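# Plelness gripper comparison

The **Plelness gripper comparison** was a bench study of robot grippers used for taking apart and refitting desktop computers. It was run by the automation group at Foltirau, a refurbisher of office equipment, and led by Siebe Van Loon. The study compared two commercial gripper designs and one built in-house on the same arm, using the same tasks and the same controller settings. Results were released on 1/31/21 as an internal report and later shared with suppliers.

## Background

Foltirau had used robot arms for sorting and box handling before it tried them on open computers. The first attempts used a wide parallel gripper taken from the box line. It could pull a power supply out of a case but could not get its fingers between memory modules, and it often touched the case wall before reaching the part it was meant to hold. Van Loon proposed that the company stop changing its control software and test the grippers themselves.

The name Plelness was first given to the software that recorded the trials. It came to be used for the whole comparison.

## Grippers tested

Three grippers were included:

- **Stesar**, an electric parallel gripper with long, narrow fingers and adjustable force.
- **Figueiredo**, an electric gripper with shorter fingers that bend slightly at the tip when they meet a hard surface.
- **Plelness P**, an in-house design with replaceable fingertips, made to fit the same mounting plate as the other two.

Suction tools were left out. Earlier trials had shown that they worked on flat covers and drive labels but lost hold on connectors, latches and any part with open holes.

## Test setup

Each trial began with a desktop tower laid on its side on a slatted bench, with the side panel off. The arm worked from above. Fixtures on the bench held parts after removal, so that the arm could set a module or bracket down in a known position and pick it up again for refitting. 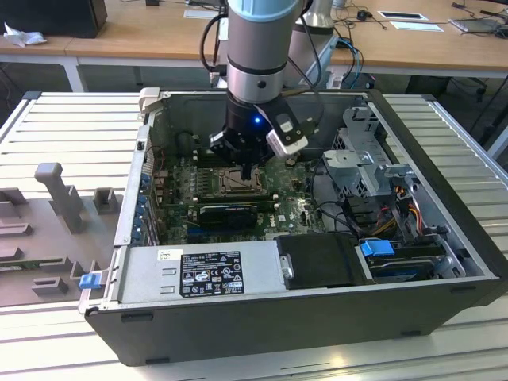 Clearance was the main thing the study set out to measure. A gripper that performs well over a flat table may fail inside a computer case, where tall parts stand close to the one being reached. The group recorded how near each gripper could come to a target before any part of the hand, wrist or camera touched something else. In a Dell tower with an empty processor socket, the fingers come down over the middle of the motherboard, with the memory slots on one side and the graphics card close by, and a camera module fixed to the side of the gripper adds to the width that has to fit between the drive cage and the rear panel. The report therefore gave two clearance values for every gripper, one with the camera mounted and one without it.

Cable routing was recorded as a separate item. Loops that hung too far below the wrist could catch on the edge of the case when the hand turned. Loops tied too tightly limited how far it could turn.

## Tasks

The task list was divided into removal, placement and contact work.

Removal tasks covered memory modules, expansion cards and hard drives in plastic trays. Drives were included because their release tabs must be pressed while the tray is pulled, something a two-finger gripper can do only by working in steps.

Placement tasks reversed the removals. A memory module counted as placed when both ends were seated and the retaining clips had closed. Trials in which the clips had to be pushed shut by hand were marked as partial.

Contact work meant pressing, sliding or lifting a part without carrying it away. Opening the lever on a processor socket belonged to this group, as did moving loose power wires to reach what was under them.

## Results

The report covered 1,845 trials, of which 1,613 were completed without help from an operator. Most of the remaining trials ended in a stop triggered by the force limit. Dropped parts were less common and occurred mainly with expansion cards, which could tilt in the grip once they cleared the slot.

The Stesar gripper had the best clearance and was the most reliable with memory modules. Its long fingers flexed under side loads, and it did poorly with drive trays. The Figueiredo gripper gave steadier results in contact work, where its bending tips reduced the number of force stops. It could not reach the lowest parts of some cases while the camera was mounted.

Plelness P fell between the two on most tasks. Its fingertips could be changed in about 3 minutes, and the group used one shape for memory and another for drives. Changing tips meant repeating the camera alignment, and this time was not counted in the task results.

## Camera placement

A shorter series of trials compared a camera on the gripper with one fixed beside the bench. The gripper camera gave a better view of slots and clips during the approach, but the fingers blocked part of that view at the moment of contact. The fixed camera showed the whole case and was useful for finding its position on the bench. Foltirau kept both in its later work cells.

## Later use

Foltirau chose the Stesar gripper for its memory station and kept Plelness P for drives. Work on a two-arm version, with one arm holding wires aside while the other handled the part, began the following November. Van Loon's task list remained in use at the company for checking new fingers, with the socket lever task removed after several levers were bent.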